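Kadlow Hand Gripper, Pair Model
Set-up and Care Guide
Section 4: Preparing the grippers for table work with dishes

Before you begin this section, finish Section 3 (charging and pairing). The steps below are for one operator with two hand-held grippers, left and right. Please read all the steps one time before you do them.

4.1 Check the finger pads

1. Put both grippers on a soft surface with the jaws open.
2. Look at each blue pad from the side. The pad must lie flat on its mount. If one corner is lifted, go to 4.4.
3. Press each pad with the thumb. It should give a little and come back.
4. Check the screws near the pad mounts. Turn them only with the driver from the kit. Stop when you feel resistance.

CAUTION: Do not put oil on the pads or near them. A pad which has received oil must be replaced, also when it looks clean.

4.2 Prepare the table

1. Use a table you can reach across without leaning on it. A tablecloth is permitted, but pull it flat on the side where you stand.
2. Place the dishes so that there is space for one open jaw on each side of the piece you will take first.
3. Lead the cables away from your feet. Leave enough length that you can lift both hands to your shoulders.
4. Stand with the window in front of you or at your side. Strong light from behind makes your own shadow fall on the work.

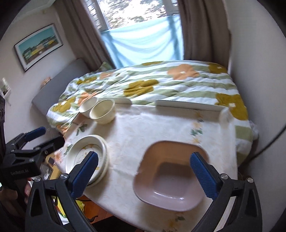 5. Open the jaws fully before you come near to the dish. When the jaws open only half, the pad touches the rim from above and the dish can tip.
6. Lower the gripper until the pads are at the height of the wall of the dish. Close slowly. For thin plates, one pad goes inside the rim and one outside.
7. Lift two finger widths and wait. If the dish turns between the pads, put it down and take it again nearer to the middle.

NOTE: For the first exercise we recommend plastic pieces. Change to ceramic after 12 lifts without a slip.

4.3 Check that left and right are equal

The two grippers should close with the same feeling. A difference is usually caused by the linkage and seldom by the motor.

1. Hold both grippers in front of you and close them together.
2. Watch the pads. They must meet at the same moment and be parallel.
3. If one side is late, open the service page on the Pikano display and choose "Jaw zero".
4. Close the late gripper fully by hand, hold it, and press Confirm. The value on the display must be between 19 and 78. Outside these limits, do not use the gripper. Send it to the Ranon workshop.
5. Repeat step 1.

CAUTION: Keep your fingers and loose sleeves out of the triangular openings during the zero procedure. The bars move there.

4.4 Replace a pad

Replace the pads always as a pair. A new pad against an old one pulls the dish to one side, and the operator starts to correct this with the wrist without noticing it.

1. Switch off the gripper and disconnect the cable.
2. Remove the screws and put them in the lid of the kit.
3. Pull the pad off straight. Do not bend it.
4. Clean the mount with a dry cloth.
5. Set the new pad and tighten the screws one after the other, a half turn each time.
6. Do the check in 4.3 again.

Change the pads after 200 hours of use, or earlier if the texture has become smooth. Write the date of change on the kit card.

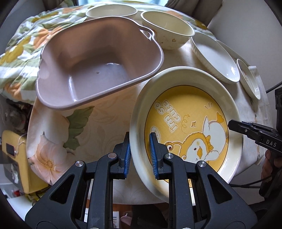
Catacutan, in a comment to the online edition of this section, writes that the half turn in step 5 is too much for the last screw, and that with a quarter turn the pads stayed parallel on both grippers. We have tested this and agree. From the March edition, step 5 will say: a half turn each time, and a quarter turn for the last screw. Until then, please correct your printed copy by hand.

4.5 After the work

1. Open the jaws and wipe the pads with a cloth damp with water only.
2. Let them dry with the jaws open.
3. Place the grippers in the case with the cables on top, never under the jaws.

Continue with Section 5, Storage and transport.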